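Review: Trotuvo submission platform for film festivals

Our festival office adopted Trotuvo in April to receive and assess entries for the documentary competition. The previous arrangement, a shared mailbox and a set of spreadsheets, had become difficult to manage. A total of 687 films passed through the new system, and 13 readers used it to record their marks.

Registration is simple and the entry form can be changed without technical help. Films play reliably in the browser, although subtitles had to be reloaded on almost 20 occasions.
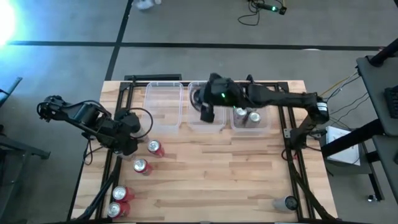

The scoring pages are less satisfactory. Marks cannot be amended once saved, and comments longer than a short paragraph are shown in full only after export. The Ida add-on, which arranges screening times, worked well for our 2 venues, the Bouvier and the Jakar, but must be paid for separately.

Support staff replied promptly and in plain terms. We recommend the platform to festivals of moderate size. Those with several juries should ask for a trial period before signing the annual contract.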